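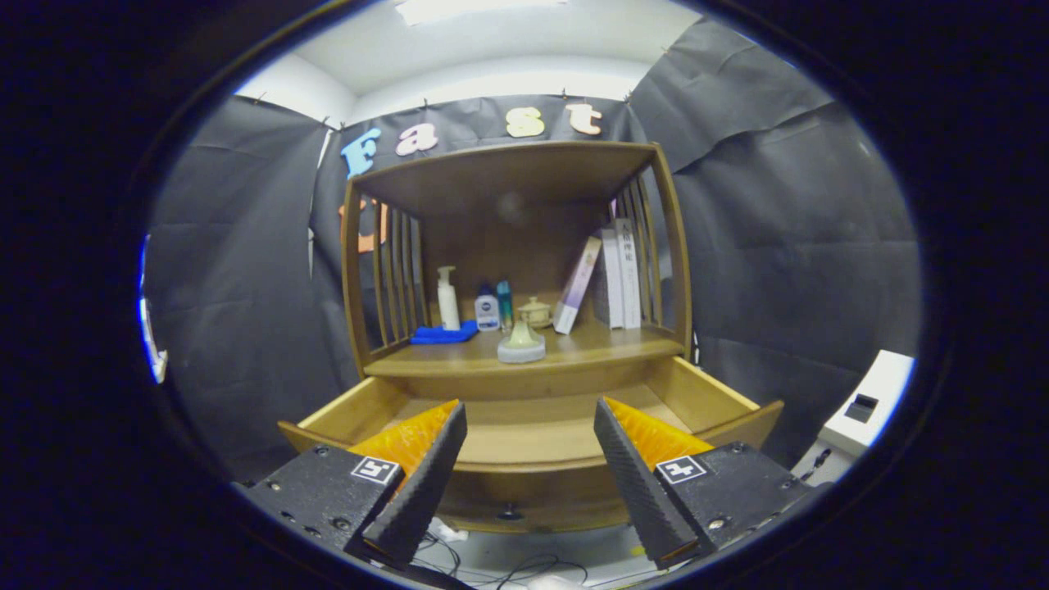 Dostitz adds drawer tasks to hand-held demonstration set

July 25, 2025

Dostitz has extended its Kisari demonstration set with 300 recordings of drawer opening and closing, all made with a hand-held gripper. No robot arm is used at the recording stage. The operator holds the tool, brings the two fingers to the drawer and carries out the movement at normal working speed.

The tool has a pair of textured black fingers with a square fiducial marker on each finger housing. Finger opening is computed from the marker positions in the video, so no separate encoder is fitted. Tool pose is recovered afterwards from the same footage.

The new recordings were made at the Clarnlow site on small furniture, including a light wooden shelving unit with a drawer at its base and bottles, books and a folded cloth on the shelf. Each clip lasts about 11 seconds. Items on the shelf are rearranged between batches.

A policy trained on the earlier February release plus the new clips opened the drawer in 76 of 80 trials on a Tanguy arm. Three of the failures were missed grasps on the knob. In the fourth the drawer jammed at an angle and the run was stopped.

Closing was not scored in this round. Dostitz said the trials would be repeated with heavier drawers before the clips are merged into the main Kisari release. The calibration files for the finger markers have been updated and replace the February versions.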